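Grilia Linen Tablecloth Wash, 200 ml

$3 a bottle, or 40 for the case if you run a cafe

I started mixing this stuff in my kitchen in Drurnville after one too many curry nights, and it's still the thing I get the most mail about. It's a liquid soap for colored table linens — gentle on dyes, pretty rough on grease, and it smells faintly of lemon peel. One capful does a full-size cloth. I wash mine every Monday and the color has held up great!

Use cool water, please. Hot water sets egg and tomato, and then you'll be writing to me about it. For candle wax, scrape first with a dull knife (a butter knife is fine), then soak for an hour. Skip the fabric softener.

The old Dilik bottle had a pump that leaked in the mail, so I've gone over to a plain screw cap. Same soap inside.
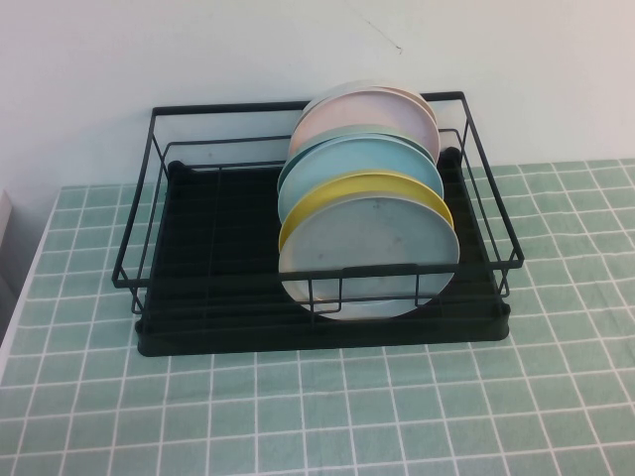
Mint-green tablecloth, with the pastel plates in their rack.

Ships from Drurnville, usually in two days. Orders for the Ngcobo shop go out separately in April. Refills are back in stock too — bring your own bottle if you're picking up.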